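The hand came back to neutral and Iara Valdebenito began again. Glove zeroed, thumb offset 3, wrist limit on. Her own fingers closed on nothing and, beyond the glass, the metal ones closed with them.

"Grip force is high," said Dvořáček.

"The box is soft. It slides if I ease off."

"Log it."

She logged it as attempt 14.
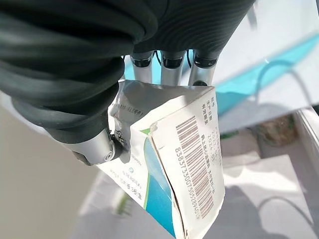 Lurden, Night Shift
by Ineke Cuypers

The procedure at Lurden called for 23 accepted demonstrations per object. An operator approached, grasped, turned the barcode to the reader and released. Hesitation over two seconds was marked and the run discarded. Iara had nine.

She turned her wrist. The carton turned — late, by the usual lag — and she saw the crease down its front and the torn edge under the thumb.

"Do we swap it for a new one?" she asked.

Dvořáček read the sheet. "It says representative stock."

She held still. The pad on the thumb pressed where hers pressed, against air. She reduced the force by one step and waited for the slip. Then she reduced it again.

"Two seconds," he said.

"I know."

He did not mark it. She lowered her hand towards the desk and opened her fingers.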